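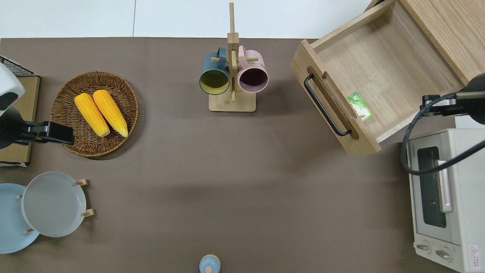
Two ears of corn in the basket.

I've had the Willeo corn stripper since February and I promised a few of you I'd write it up once fresh corn season had come and (mostly) gone. So here we are, September 2022, and I have cut a silly amount of corn off the cob this summer!

Quick background for anyone new. I grew up in a house where you stood the cob on end in a Bundt pan and went at it with a bread knife, and half the kernels ended up under the stove. I've tried the ring kind, where you push a toothed circle down the cob, and I hated it. It only fits one size of cob and you need wrists like a plumber. The Willeo is the other kind, a handheld thing a bit like a chunky vegetable peeler with a curved blade, and a little cup underneath that's supposed to catch the kernels.

The good first. The blade is sharp, and I mean sharp, it went through a whole row in one pull with hardly any pushing. It takes off the kernel and leaves the tough bit at the base behind, so you don't get those papery pieces in your chowder. My neighbor Maham Shaikh borrowed it for a weekend, did 11 ears for the freezer and brought it back saying she'd ordered her own. She also said she liked it better than her Vaveck, and she paid a fair bit more for that one.

Now the cup. The cup is too small! You get maybe half an ear in there before it starts spilling over the side, and then you have to stop, tap it out, and start again. After the first week I just took it off (it unclips with a quarter turn) and worked over a big rimmed baking sheet, and I've done it that way ever since. If Willeo are reading, make the cup deeper or leave it out and knock a couple of dollars off. 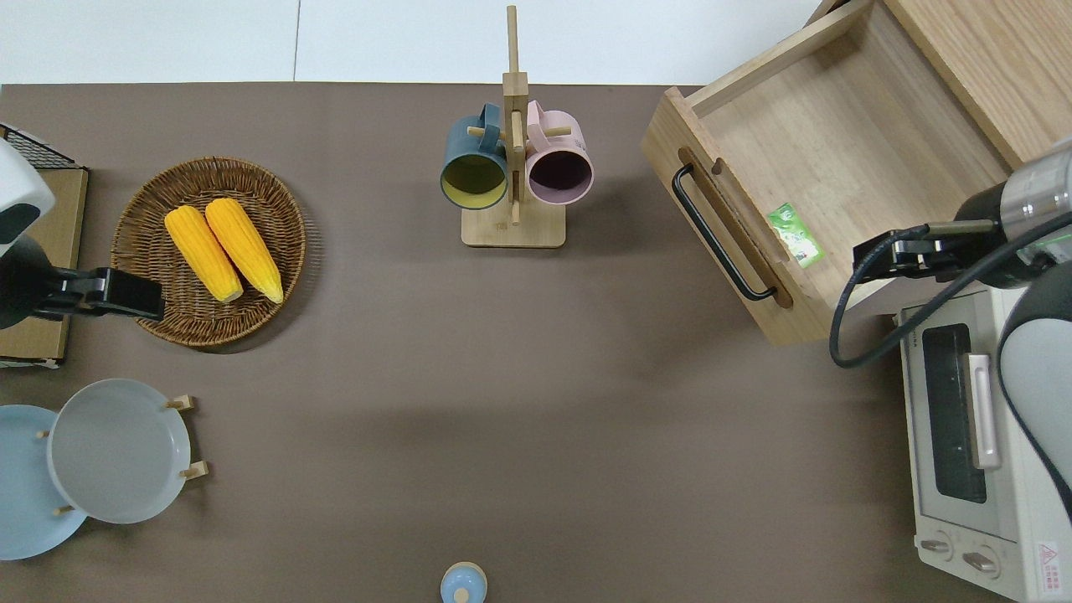 Corn in its basket, plates off to the side.

Cleaning is okay. The corn milk dries like glue in the groove behind the blade, so rinse it right away or you'll be in there with a toothbrush. The box says top rack dishwasher safe, but I've been doing mine by hand and the blade is still good. The handle has gone slightly cloudy near the end, no idea why, it doesn't bother me.

A few people asked about left-handed use. I'm right-handed so I made my sister try it, and she was fine with it. The blade is the same both ways. The thumb rest is a little off to one side and she noticed that, but only when I asked.

I used it mostly for the corn and pepper relish out of the Jadoon cookbook, which is the one I go on about every year, and for a corn pudding that I still haven't got right. It does a nice job on cooked corn too, as long as you let the cob cool down. Don't bother with it for carrots. The leaflet says you can shave carrots with it and I got three sad ribbons and a scraped knuckle.

I bought mine from Flesura with my own money, and when I last looked there were 629 reviews on there, a lot of them complaining about the cup, so it's not just me. Shipping was slow but it came well packed, with a plastic guard over the blade. Keep that guard! I threw mine out with the box and now the thing lives in the drawer wrapped in a dish towel.

Four stars from me. I'd buy it again, and I'd leave the cup in the box.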